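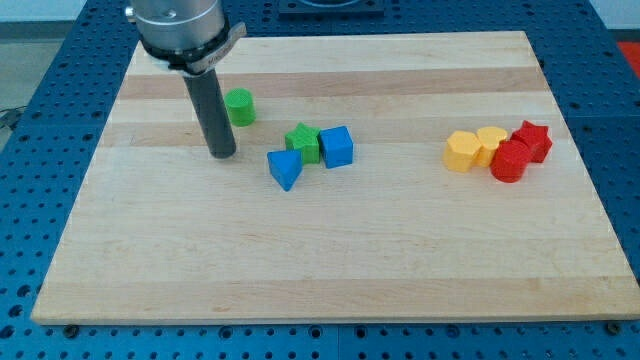

Pushing policy confuses blocks that touch each other – perception or planner?

Asked February 3, 2024 in Perception and Planning

Hello all. I have a tabletop pushing task. The arm has a plain rod as the tool and moves small colored blocks (stars, cylinders, a cube and so on) on a board. The command is a short text such as "push the green star to the left of the yellow heart".

When the blocks stand apart, everything works well. When two or three of them touch, the arm often pushes the wrong one, or it stops above the board and does nothing until the timeout. It is worse with blocks of the same color, for example the red cylinder beside the red star.

My setup: segmentation with Gisura, default settings, one fixed camera. Planner is Urrego, replanning at 5 Hz. I have 600 recorded episodes for training, but in most of them the blocks start well separated. Should I collect more data, or is there some setting I have missed? I already tried a lower speed and it did not help.

3 answers

Answer 1 (accepted)

Before you collect anything, please look at the masks. Save the Gisura output for one failed episode and draw it over the camera picture. I had the same problem, and in my case two red blocks became one mask. The center of this mask was between the blocks, so the planner aimed at a point that belonged to neither of them.

Two changes helped me. First, set merge_same_color to false. It is true by default, and the manual mentions it only in the appendix. Second, erode the masks by a few pixels before you compute the centers, then grow them back for the collision check. If you skip the second part, the rod comes too close to the neighbor.

The stop above the board is a different thing, I think. Urrego refuses a contact point if there is no free space for the rod behind the block. Look in the log for code 607. If you see it, allow a "separate first" step, where the planner pushes the cluster apart from any free side and then plans again.

Comment from the asker: Thank you, it was the merge setting. I also see 607 in the log, 24 times in one evening. I will try the separate step next.

Answer 2

More data. Always more data.

Answer 3

We use Murnov in place of Urrego and it has the separate step built in, but the installation is not easy and it has had no new release after October. The Imumora wrapper makes it easier if you are on Linux. Also check your camera calibration – a small error does not matter for single blocks, but it matters when they touch.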